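Ripening fruit at home: notes from the Skatness Food Circle

In October our members receive fruit that has traveled a long way, and every year we get the same letters. The fruit was hard on Monday, then it was forgotten, and then it was too soft. I would like to share what I have learned, mostly by making mistakes.

First, please do not put hard fruit in the refrigerator. Cold slows the ripening, and with some fruit it stops and does not start again well. Pears are an exception, they can wait in the cold and then come out to the kitchen. Bananas should stay out always.

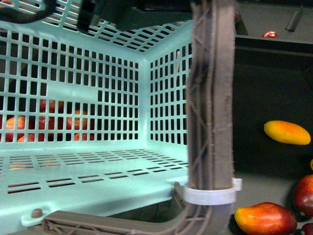 A paper bag is the old method and it still works. Fruit gives off a gas called ethylene, and the bag keeps this gas near. If you add an apple, it goes faster. Check every evening with your thumb, very gently, near the stem.

Smell is also a good guide, better than color in many cases. I come from a country where we had only apples and plums, so I had to learn this slowly. 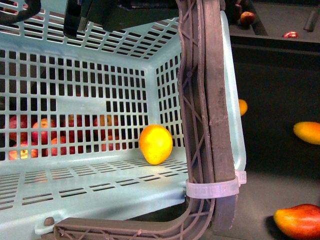

Air matters too once the fruit is nearly ready. Damp places under the fruit become brown first, and from there the mold begins. I like a basket with slots in the floor as well as in the walls, and one yellow mango alone on the bottom of it has air from every side. When you have more, make one layer only and turn the pieces each morning.

The next boxes from Brurnico will be ready on Saturday at the Thoroddsen hall, from nine o'clock. We have ordered 105 boxes, and 42 of them are still free. Please bring your own bag, and tell us at the door if you prefer your fruit hard or ready to eat.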